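Prilaner Edge-Joined Work Board
Product page - Tabletop and Activity Surfaces
Supplied by Kustbridge Education and Trade Supply

Overview

The Prilaner is a flat, edge-joined timber board intended to be laid on top of an existing bench or table. It gives a stable, pale working surface for sorting, block play, assembly and light bench tasks, and it can be lifted away when the bench is required for other purposes. The board is supplied to primary schools, therapy rooms, TAFE workshops and laboratories throughout Australia.

Construction

Each board is made from solid strips laid side by side and glued along the long edges. Strips are selected for a light overall colour, but they are not matched. Purchasers should expect variation in tone from one strip to the next, together with visible grain, streaks and occasional knots. These are natural features of the timber and are not accepted as grounds for return. Customers with a strict requirement for uniform colour are advised to consider the Girkard laminate board, which is listed separately.

Faces and edges are sanded and finished with two coats of a clear water-based sealer. The front and rear edges are left square so that boards may be butted together on a long bench.

Specifications

Length: 700 mm
Depth: 306 mm, or 450 mm to order
Mass: 4.2 kg (standard depth)
Finish: clear, low sheen
Feet: none fitted - self-adhesive cork dots are included in the carton
Warranty: 2 years against failure of the glue joints

Suitable bench surfaces

The board may be used on timber, laminate, stone or metal benches, including perforated metal tables. The cork dots are recommended on metal, where an unfooted board may slide under sideways load. On perforated tops, the dots should be placed on the solid areas between holes. The board should not be clamped within 9 mm of a glue line.

Use with shape blocks

The board is frequently ordered together with the Ó Briain shape blocks, a coloured set comprising cylinders, triangular prisms, house-shaped prisms, stars and other solids. The strong colours are easily distinguished against the light timber, and this has made the combination a common choice for early geometry and for grasping and placement exercises. Blocks are not included in the price of the board. Replacement blocks may be ordered singly by shape and colour.

Care and cleaning

Wipe with a damp cloth and dry immediately. Do not immerse the board or leave it standing on edge against a wall for long periods. Minor scratches may be removed with fine paper along the grain, after which the affected area should be resealed. A care sheet prepared by Tài Ninh of the Kustbridge workshop is packed with every order.

Ordering

Boards are dispatched flat. Nearly all metropolitan orders leave the warehouse within nine working days; regional freight is quoted separately. Schools ordering on account should direct enquiries to Socorro Castaño, Institutional Sales. Orders for non-standard depths must be confirmed in writing before cutting commences and cannot subsequently be cancelled.

Page last reviewed 29 October 2026.

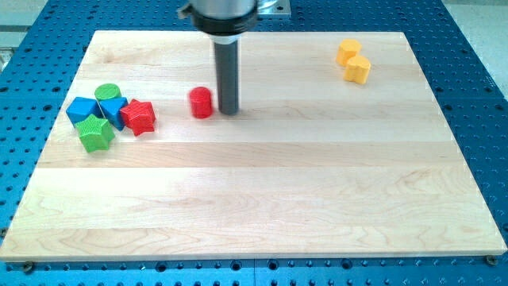 Pale edge-joined board on a blue perforated metal table, with coloured shape blocks.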